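The Gospel of the Empty Drawer

Warnov wants you to own less, and it will cost you $571 to find out how.

That is the price of the company's seven-week home course, which promises to turn an ordinary kitchen into what its founders call a "resting room for tools." I signed up in July, at the dining table, with a cold drink in one hand and a junk drawer hanging open behind me. By then I had read enough about the new school of decluttering to suspect that I was going to be told to buy a tray.

I was told to buy a tray in lesson two.

The business of getting rid of things has been growing for years, and it has changed along the way. The older books were bossy but cheap. They told you to pile your sweaters on the bed and be hard on yourself. The newer outfits sell membership. Warnov has its course, its app and a line of containers. Its main rival, Fladero, sends a coach to your house for an afternoon and then sends her back, for a fee, to see whether you have slipped. Both companies talk about peace of mind a great deal. Neither one, when I asked, could tell me how they measure it.

"We ask people how they feel," said Loredana Orlandini, who runs client programs at Fladero. I asked when they were asked. At the end of the coach's visit, she said, usually while the coach is still there.

I have no doubt those people feel wonderful. I feel wonderful right after a haircut. The question is what the kitchen looks like in March.

Warnov does have a number, and it puts that number on its front page: people who finish the course own 600 fewer objects. I wanted to know what counted as an object. Is a box of toothpicks one thing or a whole lot of things? The answer took two emails and a phone call. Members do the counting themselves, in the app, and a box of toothpicks can be whatever you like. The figure is also an average of those who finish. The company would not say how many people start.

Cor Jansen finished. He lives alone in a two-bedroom apartment and repairs dental equipment for a living, and he gave me a tour that was over very quickly. He owns four plates. He got rid of his fish pan and his second-best knives, and then, in week five, most of his books.

"I was on a roll," he said. "You get a little badge."

He has since bought some of the books again. He was sheepish about this, and he should not be. A hobby that awards badges for throwing things out will see things thrown out, including the ones you were halfway through reading.

The course saves its harshest words for the kitchen counter. Anything standing on it is "visual noise." Lesson three asks you to clear the lot, wooden spoons included, and find each item a home behind a door. A door, the lesson explains, is a kindness to the eye. I tried it for two weeks. I burned an onion while hunting for a spatula, and I began cooking with a fork.

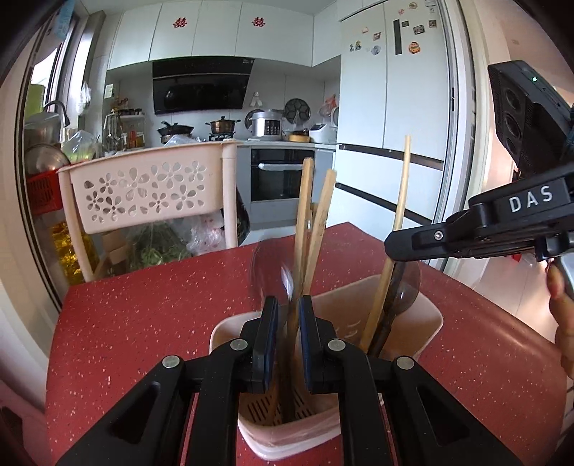

THE COUNTER QUESTION

Cooks who do this for a paycheck were not impressed when I described lesson three to them. Tamara Karpenko ran the kitchen of a hospital cafeteria and now teaches evening classes for adults who never learned to cook. Her rule is that you should be able to reach the thing you need without looking up from the pan. She keeps her spoons in a crock by the stove, handles down, and has never given the matter a thought.

"Who is the counter for?" she said. "If it's for company, fine, hide everything. I'm the one making dinner."

I put this to Warnov. A spokeswoman wrote back that the method "honors the cook by honoring the space," and attached a discount code.

There is a class problem in here too, and the companies step around it. Throwing out the spare is easy if you can replace the first one when it breaks. Yevdokiia Kushnir raised three children on a school bus driver's pay, and she keeps jars, bread bags, two irons and a closet shelf of curtains that fit no window in her present house. Her daughter gave her a Fladero visit as a birthday present. The coach was polite, she said, and very interested in the curtains.

"She asked me did they bring me joy or did they bring me guilt. I told her they were curtains."

They stayed. One pair has since been cut up for a costume and another went to a neighbor whose blinds came down. Neither use would have shown up in an app.

To be fair to the declutterers, some people are miserable in their own homes and need help. Khrystyna Ostapchuk works with clients whose rooms have become hard to walk through. She spends months on a single household. She does not like being lumped in with the tray sellers, and she worries that their cheerful before-and-after pictures make her clients feel worse. Most of what she does is sit with someone while they decide about a bag of mail. She told me the fast method can backfire badly: a house emptied in an afternoon tends to fill up again, and the owner trusts the next helper a little less.

I asked whether she thought an ordinary messy family needed a course at all. She asked me what the mess was stopping us from doing. I thought about it on the drive home and could come up with the dining table, which we can't eat at when the taxes are out.

Derkach, a storage company with units off three highway exits near me, has noticed something else. Its newest ads are aimed at people who have "finished their journey" and are not quite ready to say goodbye. The smallest unit comes with a free month. I called and asked the young man at the desk whether business was good. He said it was always good in January, and that a lot of it was stuff from kitchens.

I left the Warnov course in week six, the one about sentimental objects, which wanted me to photograph my grandfather's nutcracker and let the nutcracker go. The refund policy allows you to quit any time in the first five days. The tray did not count as part of the course and can't be returned once it has been opened. I keep the mail in it.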